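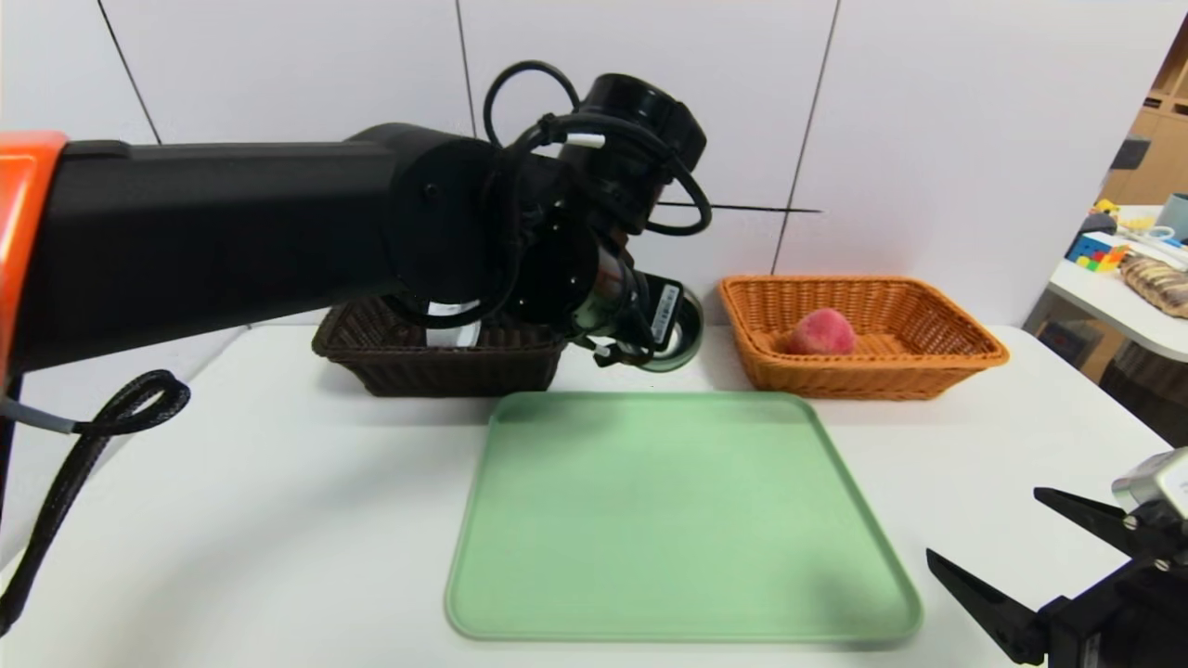 Postpartum belly binding

Postpartum belly binding (also belly wrapping, abdominal binding, or just "the wrap") is the practice of winding cloth or an elastic garment around the abdomen and hips in the weeks after giving birth. Found in many parts of the world under many names. Modern versions range from a long strip of cotton tied by hand to hook-and-loop binders handed out on hospital wards.

Names

Bengkung in Malay, the long-cloth style most often taught in English-language classes. Sarashi in Japan, a bleached cotton cloth also used in pregnancy. Faja in much of Latin America, where the word covers everyday shapewear too. In English "binder" usually means the elastic hospital type and "wrap" the cloth type, but sellers mix them up freely.

History

Long and mostly unwritten. Taught by mothers, aunts and midwives, so few early records. In many traditions the cloth goes along with rest at home, warm foods and massage. Length of the rest period varies, often 30 to 40 days.

In Britain and North America binders were routine on maternity wards into the first half of the 20th century, then dropped out of favor as early walking and exercise were encouraged. Interest came back later with home birth, doula training and the growth of online sellers.

Flultham tradition

In Flultham the wrap is tied by an older relative and called a "house band". Worn daytime only. Guilan Kang, a midwife there, taught a shortened version using a single cloth and side knots, and her handout (later reprinted as a booklet, 43 pages) is still the one most local classes use. Her nephew Zhiqiang Kang drew the diagrams. The booklet tells readers to leave the top of the ribs free and to untie before meals, a point missing from many commerical instructions.

Types

Long cloth. Woven cotton or muslin, wound from the hips upward and twisted or knotted at the front. Adjustable along its whole length. Slow to put on, hard to do alone the first few times.

Elastic binder. One wide panel, closed with hook-and-loop. Quick. Tends to ride up when sitting. The usual choice after a cesarean.

Multi-panel wrap. Separate straps for waist and pelvis. The Kwon pattern, with three overlapping straps, is the common one in sewing guides. Zakov sells a ready-made version with a softer lower strap meant to sit clear of a cesarean scar.

Compression shorts and leggings. Not strictly binding but sold for the same purpose.

Use

Normally started in the first days after a vaginal birth. After a cesarean, when the surgical team says so; some hospitals put a binder on before the patient first gets out of bed. Worn over a thin shirt to keep the skin from chafing. Wound from the bottom up, so pressure is not pushed down onto the pelvic floor. Snug but not tight. The wearer should be able to take a full breath, sit down and bend a little.

Daily wear differs by teacher, from a couple of hours to most of the waking day. Most advise taking it off to sleep. Use generally tapers off within six to eight weeks.

Claimed benefits and evidence

Supporters say binding supports the back, helps posture, eases movement and helps the abdominal muscles come back together. Also claimed: faster shrinking of the uterus, a smaller waist, less bloating, better milk supply.

Support is uneven. For pain and ease of moving after cesarean, several small trials found some benefit, others found little difference. For diastasis recti (separation of the abdominal muscles) the evidence is limited, and binding alone is not regarded as a replacement for exercise. The uterus shrinks by itself after birth, with or without a wrap. No good evidence that binding gets rid of fat or increases milk.

A user survey in Flultham, run by the class provider Statberg, had 633 replies. Comfort and "feeling held together" came up most. It had no comparison group and people who quit early were mostly not reached, so it says little on medical effect.

Risks and cautions

Too tight is the main problem. Can cause shortness of breath, reflux, numbness, skin irritation, and extra downward pressure on the pelvic floor, which may worsen leaking or a prolapse. Heat rash in warm weather. Over a cesarean wound, rubbing and trapped moisture are a concern and the dressing should be checked each day.

Anyone with a wound infection, prolapse, breathing trouble or high blood pressure should ask a doctor or midwife first. Fever, heavy bleeding, severe belly pain, chest pain or a swollen painful calf need medical care right away, wrap or no wrap.

Care of the cloth

Cotton wraps are machine washable, tied in a mesh bag so they dont tangle. Air dry. Elastic binders lose stretch with hot drying. Most kits include only one, so a second is often bought for wash days.

See also

Diastasis recti
Pelvic floor exercise
Postpartum confinement
Cesarean recovery
Babywearing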